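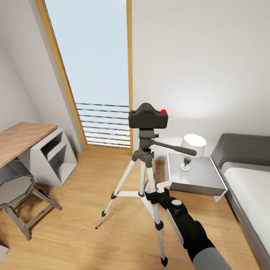
Why do plank floors open up gaps in winter?

Heated indoor air is dry in cold weather, so the boards give up moisture and get narrower, and the space shows up at the joints between them.

12 Jul 2025
By Yesenia Maldonado
314 shares
20 comments

Plank Floors

A plank floor is a floor made of long, fairly wide boards laid side by side. Where a plank stops and a strip begins depends on who you ask, but most of the flooring people I know draw the line at three inches. Under that it's strip flooring, over that it's plank, and right on the line it's whatever the store wants to call it. I grew up in a house with pine planks and have put down three of these floors myself, so I'm going to stick mostly with solid wood and get to the layered kind near the end.

Where they came from

Early plank floors were simple. You sawed a log into boards, used the boards as wide as they came, and nailed them straight down into the joists. Widths were mixed because logs are mixed, and a lot of old houses have a wide board right next to a skinny one (I love this look, and people now pay extra to have it faked!). Edges were often left square, so when the wood shrank you could see daylight or drop a dime into the room below. The better houses got boards with overlapping edges, and later on, tongue and groove.

Machine-made tongue and groove changed the trade in the nineteenth century. Mills could turn out boards that fit together the same way every time, and you could hide the nails by driving them at an angle through the tongue. That's called blind nailing, and it's still how most solid floors go down.

Softwood or hardwood

Pine, fir and spruce are the usual softwoods. They dent. My mother's heels left marks in our hallway that are still there, and I wouldn't sand them out for anything. Oak, maple, ash and hickory are the common hardwoods in this country, and they take a beating a lot better, though a dropped skillet will still win.

Color is a separate matter from hardness, and people mix the two up all the time. Pine starts out pale and goes amber with age. Maple yellows a little. Cherry gets a good deal darker, and fast, which is why you find a light rectangle when you finally move the rug. Some of the yellowing also comes from the finish. Oil-based varnish has a warm tint on day one and keeps getting warmer, while most water-based ones stay close to clear.

How the boards move

Wood swells and shrinks across the grain and hardly at all along its length. So a wide board moves more than a narrow one, and a floor made of wide boards has fewer joints to share that movement. That's the whole reason wide planks get a bad name for gaps.

The way the board was cut matters too. Plain-sawn boards show those big arched grain patterns and move the most. Quarter-sawn boards have straight, tight lines and move a lot less, and they cost more, as there's more waste at the mill.

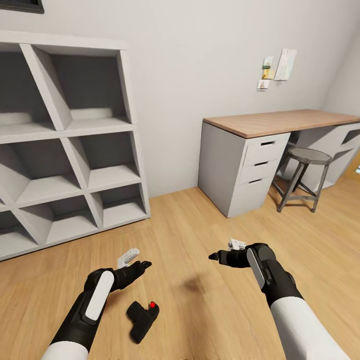 When I did my upstairs room I let the boards sit in there for two weeks before I nailed anything, with the heat on the way I'd normally have it. Ezequiel Trujillo, my neighbor, thought I was being fussy. He put his down the same afternoon it was delivered, and by January he could slide a nickel between the boards by the radiator. To be fair, it closed up again by summer – and he says he likes it.

You also need a space around the walls, hidden under the baseboard, so the floor has somewhere to go when the weather turns sticky. Skip it and the boards can push against each other and cup or even lift.

Which way to run them

The old rule is to lay planks across the joists, and if your subfloor is only boards or is on the thin side, I'd follow it. With a good thick subfloor you get more choice. Most people go with the long side of the room, or toward the main window, where light running along the joints hides small differences in height. Tianyou Cheng, who taught me to nail, runs everything toward the front door no matter what.

Engineered planks

These have a real wood face glued over layers set crosswise, which holds them steadier. They're a sensible pick over concrete. How many times you can sand one depends on how thick that top layer is, so ask before you buy.

See also: Parquet, Subfloor, Floor joist, Baseboard

Last comment by Jaqueline Quezada
228 likes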